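Zorwood workshop members finish a self-driving path rover and invite neighbours to the June open evening

2024-04-16

For immediate release

The members of Zorwood, the shared workshop on the old Marras trading estate, are very pleased to announce that their home-built path rover, known to everybody who has ever tripped over it as Plosine, has completed its first full season of outdoor trials and will be shown to the public at the workshop's open evening in June. Entry is free, the kettle will be on, and anyone who has ever wondered how a machine might find its own way along a path is warmly invited to come and ask.

Plosine is a four-wheeled rover, small enough to go in the back of an estate car with the seats down, and it was designed, cut, wired and programmed by members in their own time over two winters. It has one job, which it does at a gentle walking pace: it follows a paved path from one end to the other, keeps itself off the grass, and makes a record of the surface as it goes. The hope from the start was to build something that could trundle along a footpath after bad weather and come home with a useful list of the places where the edging has crumbled or the mud has crept in, so that the people who look after such paths could plan their mornings a little better.

"I only came in to borrow a pillar drill," said Evie Blackburn, who leads the build. "There was half a wheelchair on the bench with a note on it saying 'free to a good home', and I thought, well, those are two perfectly good motors. I took them home, tested them on the kitchen table, and brought them back the next week with a drawing. I've still not made the bracket I wanted the drill for."

The first version of the rover was a plywood tray on those two wheelchair motors, steered by a handset on a long cable. It went round the workshop car park quite happily and then shed a wheel in the loading bay. The second had a welded steel frame, which turned out far too heavy to lift over the doorstep, and has since become a very solid stand for the bench grinder. The present rover, the third, sits on a frame of bolted aluminium section, and members agree that the bolts have been its making. When a motor needs to come out, it comes out in the time it takes to drink a mug of tea, and when somebody has a better idea about where the battery ought to live, the battery can be moved that same evening.

The electronics sit in a pair of sealed food boxes, a cheap answer that has stayed because it works. One box holds the motor controllers and the fuses. The other holds a small single-board computer and the drive on which each run is stored. A mast at the front carries the camera, and there is a satellite positioning receiver on a short arm behind it, kept well away from the motors after an early muddle in which the rover believed it was in the duck pond. A large red stop button is fixed to the rear, at a height where a person walking behind can reach it without bending, and a second one is carried in the walker's hand. Plosine does not go out alone, and the members have no plans to let it.

The part of the project that has taken the most patience is the steering. The software, which the group has named Jandudex, looks at each picture from the camera and decides which parts of it are path and which are not. It then works out a line down the middle and nudges the wheels to keep to it. In dry, dull weather this was working nicely by the end of the first autumn, and there was cake. Then it rained, and the members found themselves starting again on a good deal of it.

A dry path is a fairly even grey and the grass beside it is green, and a simple program can tell one from the other by colour alone. A wet path is another matter. It reflects the sky, so the same strip of tarmac may be nearly black by the wheels and almost white further off, and the early version of Jandudex would decide that the path came to an end where the shine began. Plosine would stop, politely, and wait to be told what to do. On one memorable evening it stopped 114 times between the gate and the far end, and Evie Blackburn walked the whole way behind it in borrowed wellingtons, pressing the button to send it on again. 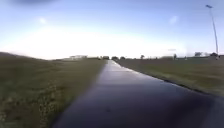 Marwa Berrada felt that the wet weather had been the best thing to happen to the project, and said she would have been sorry to see it finished in one dry summer, before the group had been made to think properly about what a path looks like. She added that she had learnt more about light from arguing over Jandudex than from years of taking holiday snaps, and that she now found it quite hard to walk to the shops without looking at the pavement.

The answer, when it came, was to stop leaning so heavily on colour. Jandudex now pays more attention to the two edges of the path, to the rough look of grass against the smoother look of paving, and to where the path was a moment ago, on the sensible grounds that paths seldom jump sideways. Members spent a good many evenings marking up stored pictures by hand, drawing round the path in each one with a mouse while the heater ticked and somebody read out the crossword. It was slow work, though rather companionable, and the long stops on wet ground have become rare. Low sun straight ahead is still a trouble, and so are thick drifts of leaves, and the group would be glad to hear from anybody with ideas about either.

All of the drawings, the wiring diagrams and the Jandudex code will be given away to anyone who would like to build a rover of their own. The parts list has been written with a home builder in mind, using sizes that an ordinary hardware shop will stock, and everything on it can be made with hand tools, a drill and a good deal of sanding. There is a page of mistakes as well, which the members are rather proud of and which is at present the longest page in the folder. Anyone thinking of starting is urged to read the section on battery fusing first and to have their wiring looked over by a person with experience before they switch on.

At the open evening, visitors will be able to see Plosine with its lids off, try the handset on the marked course in the yard, and sit down at a screen to have a go at marking up a few pictures for themselves. The first plywood tray has been dug out of the loft and will be on show, wheel and all. Children are very welcome with a grown-up, and there will be a soldering table for them with 5 places, so families who are keen on that part are asked to put their names down on the sheet by the door when they arrive. Weather permitting, the rover will also make a short run along the estate footpath before it gets dark, and if the weather does not permit, it will probably go out anyway.

After the summer the group means to turn to the reports themselves. At the moment each run ends with a long file of positions and pictures that only its authors could love, and the plan is to boil this down to a single printed sheet with a sketch map, something a person could fold up and keep in a coat pocket. There is talk of better tyres too, and a rain hood for the camera to replace the present one, which began life as a yoghurt pot and is showing its age.

About Zorwood

Zorwood is a shared workshop run by its members, with benches for wood, metal, textiles and electronics. New members are welcome whether or not they have ever picked up a tool, and every machine has somebody happy to show a beginner how to use it safely. Visitors can look round on any open evening without booking.

Notes for editors

Evie Blackburn is available for interview, and the rover can be seen running by arrangement. Please allow a little notice, as the batteries take the best part of an afternoon to charge. Requests may be left at the workshop on the Marras trading estate, marked for the rover group.

Ends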